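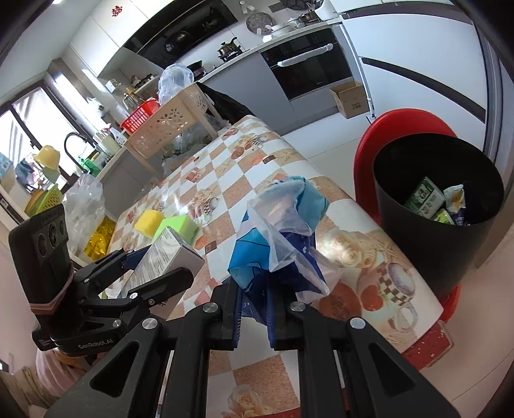

How many plastic bags should I keep?
About 60 is where most households stop being able to close the drawer, so pick a number well short of that. We suggest 8 large and as many small as fit inside one of the large ones. Everything past that is a hobby.

Where do the rest go?
Most grocery stores in Dernach have a collection bin by the entrance. Bags must be empty and clean. The Lindgren Street drop-off takes them too, along with cartons, but it closes for lunch and is quite strict about lunch.

Can bags go in my curbside bin?
No. They wrap themselves around the sorting machinery and somebody has to climb in and cut them out. This includes bags full of other bags.

Do I have to fold them into those little triangles?
You do not. Triangles look wonderful for two days. Crumpling is fine if the crumpled ones go straight into a container with a hole in it. An old tissue box works.

I clear the kitchen table and it fills up again by dinner. What am I doing wrong?
Owning a table. Try sorting what lands there into trash, food and things that live at the sink. Sponges belong to the last group, however cheerful they look on a tablecloth. Small packets and half-used foil packages can share one basket, which you then have to look through once a week, sorry.

Do milk cartons need to be rinsed?
Yes, a quick swish with cold water. Flatten them afterward if you can. An unflattened carton takes up half a small bin and you will blame the bin.

Is it all right to keep the trash can up on a stool while I clear the table?
Sure. It saves bending and you can sweep crumbs straight in. Put it back on the floor before anyone needs to sit down.

What about wrappers with a shiny lining?
Regular trash in Dernach. The Presstead plant used to take them and stopped. We get more mail about this than about anything else on the page.

How do I clean a printed tablecloth with a glossy finish?
Damp sponge, a drop of dish soap, then a dry cloth. Skip the scouring side, which will take the pattern off a patch at a time. Crumbs are harder to spot on a busy print, and we know several people who bought theirs for exactly that reason.

Do you sell the Raserine bag holder?
We did. It held 4 bags. It came in a bag.

Page last updated 17/06/2024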